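Workshop > Interviews > Desktop teardown

Search articles Go

Jyoti Bajpai strips office desktops for parts at Jollthorpe. Her bench handled 91 cases in November, most of them for resale as spares.

"Lay the case on its side and take the panel off before anything else," she says. "You want the board facing up." She allows 15 minutes for a case. The power supply is tested apart from the board.

Asked which part calls for most care, she names the processor. "The lever comes up slowly. Pins in the socket bend, and a bent pin costs you the board."

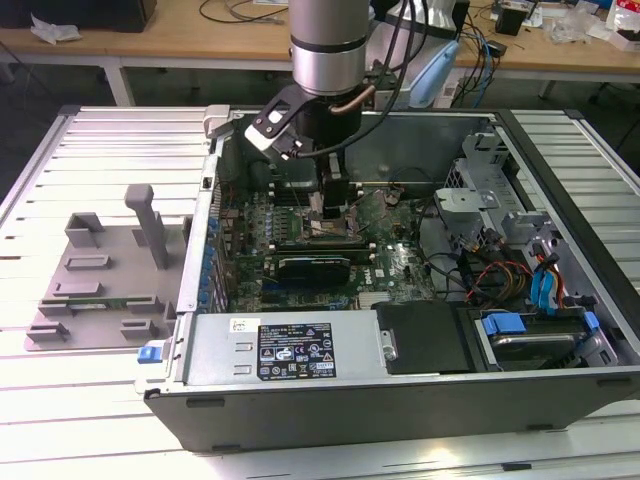
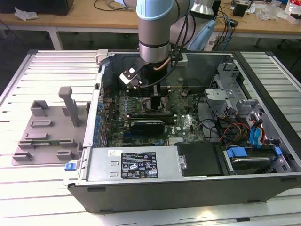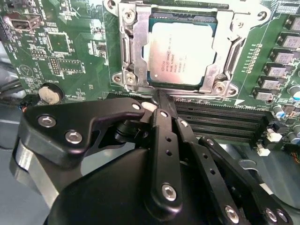
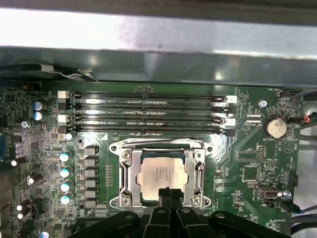 Processor and socket on the board, with the case open.

Sorting and storage

Processors go into trays and are logged by the model string on the lid. Old paste is wiped off first. "If I can't read the string, it goes to Marama Cartwright for a test boot," Bajpai says.

Memory is bagged in pairs. Drives are wiped on a separate machine, and any with more than 11 bad sectors are shredded.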